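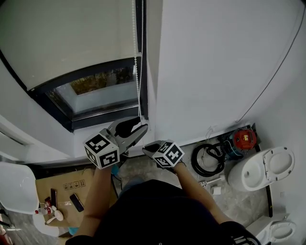

*The window with the blind down over most of its upper half, two white toilets on the right, and the pump or vacuum on the floor by the wall.*

# Washroom refit at Burncombe: the window and the blind

These are from the second-floor washroom at Burncombe, in February. The room has gray floor tile and white walls, and it was in use for storage while the new fixtures waited to go in. The window is the only one on that side of the building. I wanted a page for it because people keep asking which blind we used.

The blind is a Stameo roller in plain white, worked by a bead chain on the side. It cost 200 with the brackets. Pavgate supplied it cut to width, and Marius Ene put it up in one morning. The brackets fix to the wall above the opening, so nothing had to be drilled into the dark window frame.
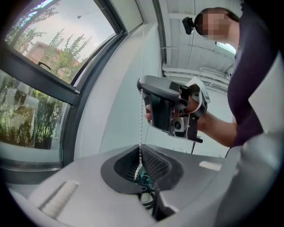

A chain like this needs to hang straight. If it twists, the beads ride up on the sprocket and the blind stops short on one side. Pull it with a steady hand, front strand to lower and back strand to raise. Going slowly is easier on the joint where the two ends of the chain meet, and that joint should never be run through the top.

For those ordering the same parts:

- Blind: Stameo roller, white, order no. 1472
- Chain: white plastic bead, continuous loop
- Brackets: Stameo, pair, order no. 686
- Supplier: Pavgate, trade counter

The toilets came from Ververidis on a separate order. The whole bill for the room, with fixtures and labor, was 2740. The tile was already there and we kept it. A few of the joints near the door have been regrouted in a slightly lighter gray.

Cardboard went down on the floor to keep small items off the tile. Flattened boxes are fine for this and can be thrown out at the end of the job.

Still to do: a chain holder on the wall to keep the loop tight, and a second coat of white on the wall to the right of the window. The thin black cable on that wall will go into trunking before the paint. I will add pictures of the finished room to this page when the fixtures are connected.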